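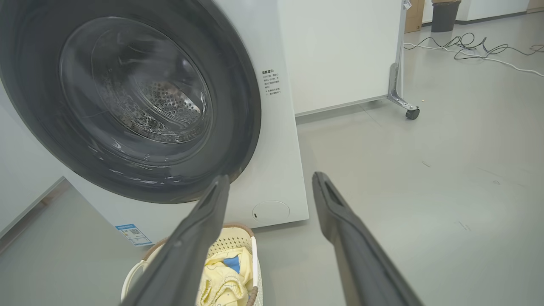
Front-loading machine with the round service cover low on the front panel, and a basket with a garment in it.

Cleaning the drain filter and door seal on a front loader

This page covers the routine cleaning of the drain filter, the door seal and the door glass on a domestic front-loading washing machine. It applies to most machines with a filter cover low on the front. Where the maker's handbook gives a different order or a different interval, follow the handbook.

Last revised 8 August 2021.

When to do it

Clean the filter every 9 weeks in a household that washes most days. Wipe the seal once a week. Clean both straight away if any of the following applies:

The machine stops with water still in the drum.
The spin is skipped or cut short.
Laundry comes out with grey marks or smells stale.
A coin, hair grip or small sock is missing after a wash.

Tools and materials

Shallow tray or roasting tin, no deeper than the gap under the cover
Two old towels
Flat-bladed screwdriver or a coin
Old toothbrush
Two microfibre cloths
Bowl of warm water with a little washing-up liquid
Torch
Rubber gloves

Allow 15 minutes for the filter and another 14 for the seal and glass. The first attempt takes longer if the filter has been left for years.

Before starting

Let the last programme finish and wait until the water has cooled. After a hot wash this can take an hour or more. Switch off at the control panel, then at the wall, and pull the plug. Turn off the water tap.

Take all laundry out of the drum. Turn the drum once by hand and check the top of it as well as the bottom, as thin items stick to the metal after a fast spin. Put the clothes in a basket and move it well clear. Dirty water from the filter will travel further than expected on a tiled floor.

Part 1: the filter

1. Find the cover. On many machines it is a round or square piece set flush with the front panel, near the floor. A narrow slot at one side usually marks the opening point. Others have the filter behind a full-width plinth, which unclips from below.

2. Fold one towel along the front of the machine. Place the tray on top of it, directly under the cover.

3. Put the tip of the screwdriver or the edge of the coin in the slot and ease the cover outwards. Do not lever against the paintwork. Some covers swing down on a hinge and others come away completely. If it does not move with light pressure, check the handbook for a catch.

4. Look for a thin drain hose beside the filter cap. If there is one, draw it out, hold the end over the tray and remove the stopper. Refit the stopper each time the tray needs emptying. The amount varies, but a machine that has stopped mid-cycle can hold several trayfuls.

5. If there is no hose, turn the filter cap anticlockwise by a quarter turn only. Water will run out around the thread. Close the cap when the tray is nearly full, empty it, and repeat until the flow stops.

6. Unscrew the cap fully and pull the filter straight out. Keep a towel under it.

7. Remove fluff and loose objects by hand. Rinse the filter under a warm tap and work the toothbrush through the openings. Limescale on the body can be left unless it stops the cap from turning. Do not use bleach on the sealing ring.

8. Shine the torch into the housing. The pump impeller is at the back. Remove threads and hair, then turn the impeller with the handle of the toothbrush. It should move in short, uneven steps. This is normal and is caused by the magnets in the motor.

9. Wipe the thread in the housing and the rubber ring on the cap. Grit in either place is the most common cause of a slow leak.

10. Refit the filter with any guide rib lined up. Screw it in until it stops, by hand only. Press the hose back into its clip and close the cover.

Part 2: the door seal

The seal is the thick rubber ring between the drum and the front panel. It has a deep fold on the inside, and the lowest section of that fold collects water, fluff and detergent residue.

1. Open the door fully. Pull the lip of the seal back gently with one hand, beginning at the bottom.

2. Remove anything lodged in the fold. Check for pins before running a finger along it.

3. Wipe the fold with a damp, soapy cloth. Work from the top down on each side and finish at the bottom, rinsing the cloth often.

4. Use the toothbrush around the small drain holes in the lower part of the fold. If they are blocked, water stands in the seal after every wash.

5. Go over the seal again with clean water, then dry it with the second cloth. Black spotting that does not lift has usually grown into the rubber. It will not come out with scrubbing, and hard scrubbing roughens the surface.

Part 3: the glass and drum

Wipe the inner side of the door glass with the soapy cloth, paying attention to the lower curve where it meets the rubber. A greasy film here can stop the seal from closing cleanly. Rinse and dry.

The drum itself needs no hand cleaning. Check the perforations with the torch for wire or hair grips and draw out anything found with pliers. Rust marks on a stainless steel drum are nearly always from a metal object left inside, and come off with a non-scratch cream cleaner.

Checking the work

Restore the power and water. Pour one litre of water into the empty drum, close the door and run a drain and spin programme at 800 rpm or the nearest setting. Leave the cover open and watch the filter cap. If a drop forms, stop the programme, drain again and reseat the cap.

Once the cap is dry, run one empty wash at 60 degrees with a normal dose of powder. Check the floor in front of the machine afterwards.

Faults that remain after cleaning

Machine hums but does not drain: the pump is blocked further in, or the drain hose is kinked behind the machine.

Cap leaks when fully tightened: replace the sealing ring. On some models it is sold only with the cap.

Water on the floor below the door: inspect the lower part of the seal for a split. A split seal cannot be repaired with adhesive.

Stale smell persists: clean the detergent drawer and its housing, and leave both the drawer and the door ajar between washes.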